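Progress report to the Lambert Fund — Nillton household sorting project, second period, 6/10/24

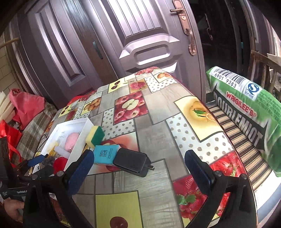 The project helps households in Nillton clear, sort and pass on small everyday items. Grant funds in this period paid for storage boxes, labels and transport to the Rostell depot.

## Work completed

- 46 households visited, against a target of 120 for the full grant term.
- Sorting is done at the household's own table. Power adapters and cables, cleaning supplies, small tools and packaged goods are separated before anything is boxed.
- 200 storage boxes delivered; 20 were returned to the supplier with damaged lids.

## Matters for attention

Loose adapters and cables remain the slowest category. Many cannot be matched to a device during the visit, and the Nernach office now holds them for one month before recycling. Plastic bags and foam packing take up more space than planned — a second collection point has been requested.

## Next period

Visits will continue in the Nernach district through November. Spending is within budget, and no change to the grant terms is requested.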